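Workspace > Desk fitting > Diary

We use cookies to remember your settings. Accept all | Manage preferences

Filed under: Shared desks, Acoustics, Lighting

November, evening

Finished the second round of divider adjustments at the Zastlow office. The order was for the Gundberg layout, 23 positions in two rows, and the drawings still show the old leg spacing. Corrected them by hand and sent a scan to the supplier.

Levels first. The north row was 5 mm low at the window end. Turned the leveling feet on the last two tables and rechecked with the long level. The floor slopes toward the stairwell and there is not enough thread left on the end legs to take it all out, so I split the difference. Acceptable for desk work.

Cable trays next. The Cinora trays come with clips for a thicker tabletop. Packed them with felt strip. They hold, but I would not hang a power supply on them. Left 2 spare clips per tray in the drawer under the printer.

Noise is unchanged as far as I can tell by ear. I had expected this. A panel with open holes does little for speech at sitting height, and Liao wants it mostly for marking off places. If they want quiet they need something soft on the ceiling. Wrote that in the report again, same wording as in the last one.

The dividers themselves need one more decision, and it concerns the lighting. My preference is to keep the strip at the bottom, where it lights the work surface and stays out of the eyes. The drawback is the tabletops: they are white, the strip is white, and the glow runs the whole length of the lower edge on a slant from where one sits. The round holes also let through whatever is behind, so the back of the panel has to be kept reasonably tidy. Round foot at the corner is fine and takes little space. The green marks near the top can stay, they read well enough against the white. Will try the dimmer at 10 percent tomorrow morning before the blinds are up, then again at noon, and note both settings on the back of the drawing.

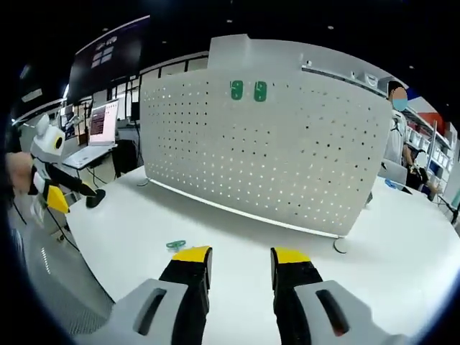
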